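Vestness drops shared hosting prices, but only till the weekend

Thu 21 March

Quick one as the clock is ticking. Vestness has cut its starter hosting plan for new sign ups, 13 months for the price of 8. Code is SPRING8, goes in at checkout. Existing customers get nothing so far, sorry.

Plan comes with 2000 MB of disk space, free SSL and one domain. Email boxes are extra. Renewal goes back to full price so check teh small print before you hit pay. 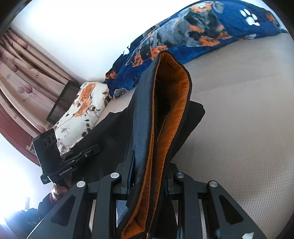
Black fabric with an orange lining.

Over at Urkerora the reseller deal is still running. First 1023 accounts only, no word on how many are left. Giorgia Bortolotti from their sales desk told us by email that the next sale won't be before July. "If you want the low rate, take it now," she wrote.

Grula and Benedetti, no coupons this week. Both had codes last month, both expired, we tried them again this morning and got an error. Will update if somthing new turns up.

Got a working code? Post it in the comments, with the plan name please.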